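# Fewer knobs, better replay

I've been meaning to write up the replay tool since April, and the quiet days have finally given me the time. If you don't care about time stamps you may want to skip this one. I care about them a great deal!

Some background. Our controller at Grindley takes joint targets from the planner and smooths them before they go to the fingers. When a motion looked wrong, we used to open the log, squint at the curves and argue. Lautaro blamed the planner, I blamed the smoothing, and Darius would quietly restart everything and get a perfect run.

So I wrote Fivo. It's a small program that takes a recorded run and plays it back through the same control code, one tick at a time, with the arm switched off. You can stop at any tick, change a setting and carry on from there. The first version was 2 files and a lot of hope. It's grown a bit.

The part I'm most pleased with is how it handles late messages. The old logger stamped each one when it was written to disk, so a camera frame that sat in a queue looked newer than it was, and the planner seemed to be reacting to things before they'd happened (you can imagine the theories). Fivo keeps both stamps, the one from the sensor and the one from the disk, and draws a line between them. The first time I ran it on a bad recording there were 24 late frames, all bunched up just before the thumb twitched. I may have shouted.

The fix itself was dull: throw away any frame older than the last plan, and hold the previous target until a good one comes in. Jucélia spotted that holding also needed a limit, or the hand would happily sit on a stale target for ever. We settled on 13 ticks after trying a few values.

What's next is the grasp planner, which has to choose a pose for the open fingers before the arm goes anywhere near the sorting box. At the moment it picks whichever one scores best, even when two are almost level, so it can flip between them from tick to tick. I want it to stick with its first choice unless the other is clearly better.
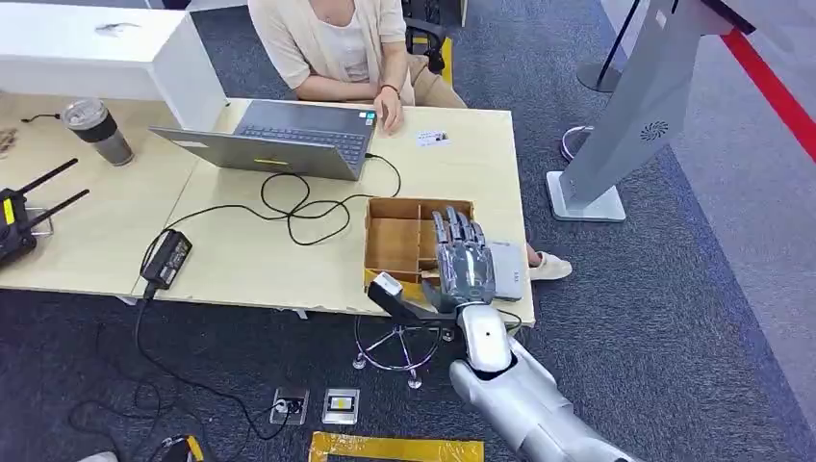 *Fingers up by the sorting box, laptop open at the back of the desk.*

Marius wants the replay to run on every code change, and I'm all for it, though a full set is 2,984 ticks per recording and my poor laptop already sounds like a hairdryer. I'll try cutting the recordings down to the interesting bits first. Then I really must write the help page, because at the moment the only help is a comment that says "ask me".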